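Home Tickets Knowledge Base Devices Reports Log in

Search tickets Go Advanced

Ticket: Wrist camera on hand-held gripper drops frames and loses pose when turned on its side
Component: hand-held gripper / wrist camera / host recorder
Reporter: Kimutai Kaijage
Status: Open – workaround in place
Units compared: Clirketti (fisheye lens, bumped pad insert), Castillo (narrower lens, smooth pads)

Summary

The Clirketti gripper loses its pose estimate during recordings in which the operator rolls the wrist close to a right angle. The Castillo unit, same host, same cable, same operator, does not. Image quality on both is acceptable. The fault shows up in the log as a gap in the pose stream, followed by a jump when tracking resumes. Gripper width readings continue through the gap.

Environment

Host recorder: Lultska, current stable build, wired connection.
Power: mains strip at the work table. Battery also tried, see entry 3.
Lighting: ceiling fixtures only, all on.
Fingers: stock on both units.

Steps to reproduce

1. Start the recorder and wait for the pose status to read OK.
2. Hold the gripper level and move it over the table at normal working speed. Status stays OK.
3. Roll the wrist to the side, keep it there, and translate along the table.
4. Watch the pose status. On the Clirketti it goes to LOST within a few passes.

Expected: pose status stays OK through the roll.
Result: LOST, then recovery with an offset when the gripper is brought level again.

Log

Entry 1. Ran 50 short episodes on each gripper with the steps above. Clirketti kept a continuous pose in 71 percent of frames, Castillo in 99 percent. The Castillo figure includes one episode that was stopped early by operator error. I left it in.

Entry 2. Swapped the cables between units. No change. Swapped the host ports. No change. The fault stays with the Clirketti.

Entry 3. Ran the Clirketti from battery to rule out supply noise. Same result, same point in the motion. Closing the power question.

Entry 4. Checked exposure. Auto exposure on the Clirketti reacts to the ceiling lights as they enter the view. The image darkens for a moment, then comes back. The gaps in the pose stream line up with this in most episodes, though a few begin before the exposure changes. Fixed exposure helps. It does not clear the fault.

Entry 5. Reloaded the lens calibration supplied with the unit. The residuals near the rim of the image are far worse than in the center. With the wrist rolled, the planks and table edges that the tracker could use end up out near the rim, and the center is mostly white wall. The Castillo lens sees less of the room, but its calibration holds all the way out.

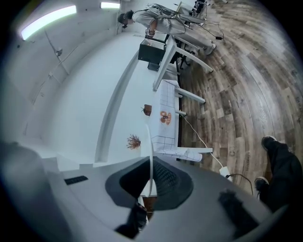
Entry 6. Recalibrated the Clirketti with the Flalura target, filling the corners properly this time and taking extra views at a steep angle. Residuals at the rim came down. Repeated the sideways passes: the gaps are shorter and the offset after recovery is small enough to ignore for coarse picking. For insertion tasks it is still too large.

Entry 7. Masked the gripper body and fingers out of the tracker input. They fill the bottom of the view and move with the camera, so any feature found on them pulls the estimate toward standing still. The Castillo profile already ships with a mask. The Clirketti profile has the field, but it was blank. With the mask on and exposure fixed, Clirketti held pose in over 90 percent of frames.

Entry 8. Pad comparison, noted here because it was done in the same session. The bumped insert holds smooth boxes better under a light squeeze. The smooth pads release more cleanly. Neither has any effect on the pose fault. Leave the stock pads on until this ticket closes, so that the runs stay comparable.

Workaround

Fixed exposure, new calibration file, mask enabled. Restart the recorder after loading the mask – a reload from the menu keeps the old one without a warning. Keep wrist roll moderate where the task allows it.

Open items

2 questions are with the vendor: why the supplied calibration is poor at the rim, and whether the tracker can be made to reject the offset on recovery. No reply so far. A second Clirketti unit is due in August and will get the same 50 episodes before any settings are changed.

Do not merge with the older ticket on dropped width readings. Different cause.

Last updated: 16:40 by Kimutai Kaijage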